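About the Skirov Observatory

The Skirov Observatory is a teaching and research facility operated by the Lirusham Centre for Astronomy. It stands on a ridge 8 kilometres outside the township of Mundwood, where the night sky remains dark for most of the year.

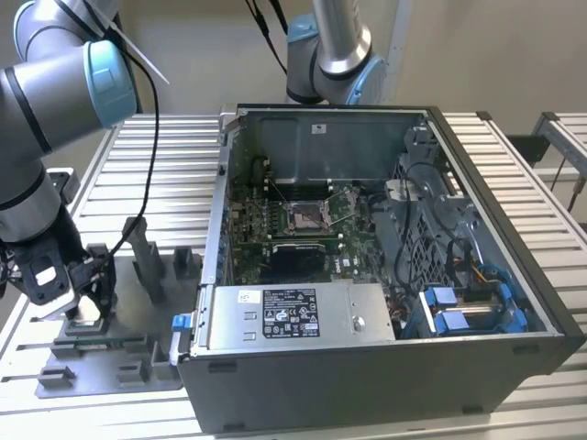

The Centre was established to give regional students access to working telescopes. Enrolment in its programs now stands at 248, drawn from secondary schools and colleges across the district. Students learn to plan an observing run, record their measurements and write up their results for others to check.

Research at Skirov is concentrated on variable stars and near-Earth asteroids. The Paucar Survey, our longest-running project, follows roughly 300 stars whose brightness changes over weeks or months. 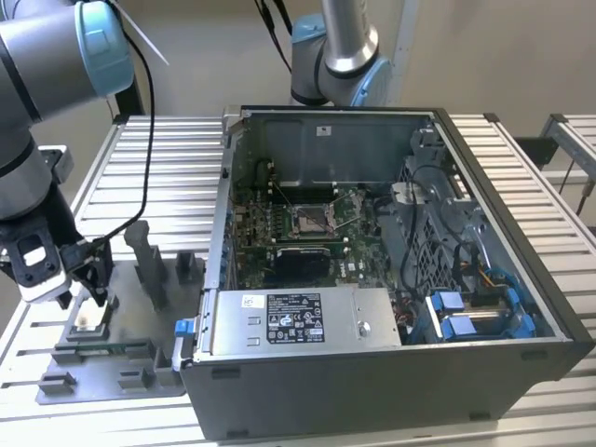
Survey measurements are released each February and may be used free of charge, provided the Centre is acknowledged. Earlier releases are available on request.

Public viewing evenings are held from autumn through to spring — weather permitting — and are limited to 80 visitors. Bookings are essential.

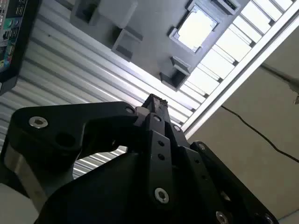
School groups should apply in writing at least one term ahead. Enquiries about research access should be directed to the Centre's office in Lirusham.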